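Tilum Road Allotment Society, minutes of the October meeting

Hi all, I'm doing the minutes again, so apologies if they come out the way I talk. We got going at 7:10, a bit late, as half of us were still outside arguing over whose wheelbarrow was whose (sorted, it's going back to plot 53).

Last month's minutes were agreed with one change. I'd written that the Ocampo side gate would be locked at dusk and it should have said nine. My mistake!

Money. We have $3948 in the account after the summer plant sale, and that's before the water bill. I thought the bill would be worse after that dry spell, but no, $600 and paid by Friday. A couple of people asked if we could put the rest toward the shed roof. See further down, we got very into the shed roof.

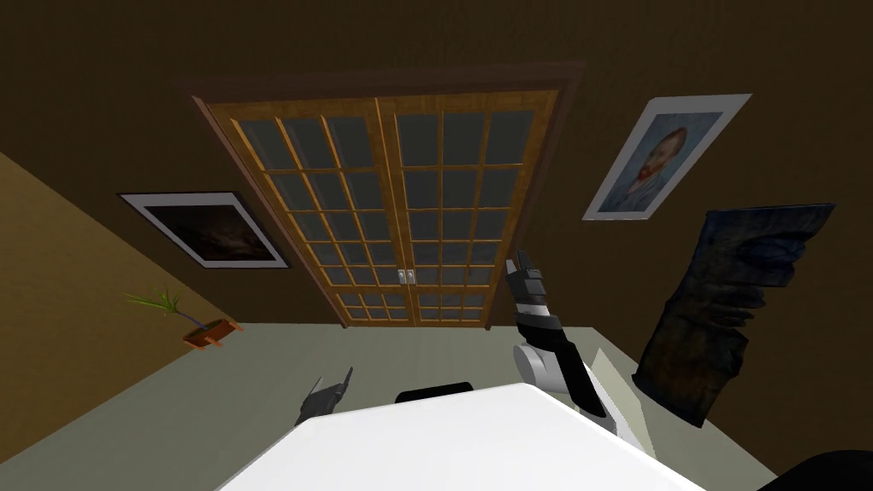

Water. The tap by the compost bays still drips. Two of us have had a go at it with tape and we've both given up, so I'm calling a plumber. Please turn the hose off at the tap and also at the nozzle. The timer on the bottom beds comes off for the winter next week, and if you've got garlic in down there you'll be watering by hand.

Compost. The delivery from Pavex is 2000 pounds, same as last fall, and it'll be dumped by the front fence. First come, first served, but please, two barrows each until everyone's had a turn. I got none last year and I'm still a little sore about it.

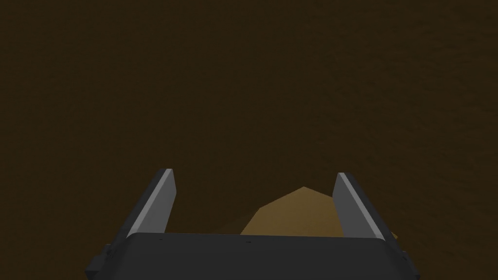
Shed roof. Right, so. One group wants felt again and one group wants metal sheets, and I'm in the metal group (full disclosure). Zoltley quoted us for both, and metal is dearer but they'd start before the frost. We went round and round for some forty minutes. The vote was nine for metal and six for felt, so metal it is, and I'll ring them tomorrow.
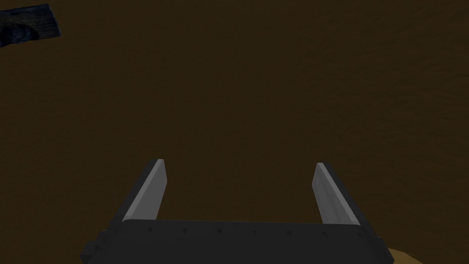

Seed swap. We're doing it in January this time, same hours. Label your envelopes with the year as well as the name! I grew what I thought was kale from one of those and it was definitely a cabbage.

Any other business. The blue tarp on the path belongs to someone, please come and get it. Bonfires are still not allowed, even small ones.

We finished at 8:50. Next meeting is the second week of November, and I'm bringing the coffee.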